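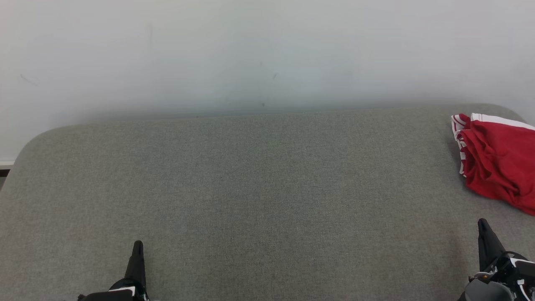
服たたみのコツ、ロボットに教えていたら自分がうまくなった話

2019-05-11 カテゴリー:洗濯・収納

こんにちは!今回は洗濯物のたたみ方です。うちの研究チームでは、ロボットの両手で衣類をたたむ方法をずっといじっていて、共同でやっているセラミウィット・ワコさん(Selamawit Wako)と毎日のように「このシャツ、どこからつかむ?」なんて話をしています。で、これが家の洗濯物にもすごく効くんですよ。論文にはまず書かない細かいところを、家事のコツとしてまとめておきます。

コツその1 丸まった服は、たたむ前に「広げる」だけをやる

くしゃっと丸まった服を前にすると、つい持ち上げながら形を整えて、そのまま半分に折りたくなりますよね。私もずっとそうでした。でもClallineという手順(うちで使っている、たたみ動作の組み立て方の名前です)では、広げる作業と折る作業をきっぱり分けています。平らになるまでは一回も折らない。

以前は両方を混ぜてやらせていて、400回試したうち、きれいに仕上がった割合がどうにも伸びませんでした。分けたら同じ服の組み合わせで95パーセントまで来て、ふたりで変な声が出ました(笑)。家でやるときも、まず全部広げて、それから折る。これだけで角のそろい方が違います。

コツその2 縁の色が違う服は、縁を目印にする

赤地に白いラインの入ったスポーツっぽい服、ありますよね。ああいうのは練習にぴったりです!白い縁取りをたどっていくと、端がどこにあるのか見つけやすいんです。ロボットのほうも、布のまんなかのふくらみをつかみにいくより、縁を探してからつかむように変えたら、持ち直しがぐっと減りました。

逆に難しいのが、無地で縁も同じ色の服。黒の長袖なんて、丸まっていると袖なのか裾なのか私にもわかりません。こういうときは縫い目を指でたどってください。ロボットにはまだこれができなくて、いまのところ人間の勝ちです。

コツその3 たたむ場所は、服と違う色にする

グレーの布張りの台に赤い服、くらい差があるとやりやすいです。白いベッドカバーの上で白いTシャツをたたむと、端を見失って余計な手間がかかります。カメラで見ている側には本当に大問題で、似た色の台に替えた日はつかみ損ねばっかり。人間の目ならなんとかなるけれど、夜に疲れてやるときは意外と差が出ますよ。

あと、台の上はほかの物をどけてから始めましょう。リモコンとか読みかけの雑誌とか、「端っこだからいいや」と残しておくと、広げた袖が必ずそこに引っかかります。

コツその4 やわらかい台は、すべらないのが長所で短所

クッション張りの台やソファの座面でたたむ人、けっこう多いと思います。布どうしがほどよく引っかかるので、広げたあとに服が動きにくい。ここはいいところです。

ただ、そのぶん引きずって広げるのには向きません。片側をつまんでずるずる引くと、下の生地がついてきて裏側にしわが寄ります。少し持ち上げて、空中でふわっと開いてから置く。Skolumという比較用のやり方では引きずって広げていたのですが、硬い机では問題ないのに、布張りの台だと裏のしわがひどくて、表だけきれいという困った仕上がりになりました。アイロンをかけない派の方は、ここだけでも試してみてください。

コツその5 両手は離して使う

これ、自分の手元を見直していちばん反省したところです。急いでいると両手がすぐ近くに寄ってしまって、小さい範囲ばかりちまちま直していたんですよね。肩と肩、裾と裾、というふうに離れた2点を持って、軽く張ってから下ろす。しわの大半はこれで消えます。

軽く、というのが大事で、強く引っぱると襟が伸びます。ロボットの実験でも張る力を上げすぎた時期があって、Tシャツを6枚だめにしました。全部私の私物です……。

コツその6 端に寄ったら、先にまんなかへ戻す

服が台の隅に寄っているとき、そのまま広げ始めると途中で縁から落ちます。わかっているのにやってしまう!最初に丸まったまままんなかへ移してから、広げる。ひと手間に見えて、落として拾って払ってやり直すよりずっと早いです。ロボットの手順にもこの移動を入れて、落下がかなり減りました。

たたむ順番のおまけ

うちでは上着類を3つ折りにして立ててしまっています。袖を内側に折って、縦に細長くして、下から3つに。ショートパンツは縦半分にしてから、ウエストのゴムを最後に上へ持ってくると崩れません。ゴム側から巻くと、引き出しの中でほどけてきます。

質問をもらっていた靴下ですが、片方ずつの組み合わせを見分けるところからもう大変で、いまMoonという別の手順で試しているところです。タオルのほうは先に結果が出そうなので、12月ごろに分けて書きますね。ワコさんはバスタオルを縦に折る派、私は横派で、まだ決着がついていません。みなさんはどっちですか?コメント欄で教えてください。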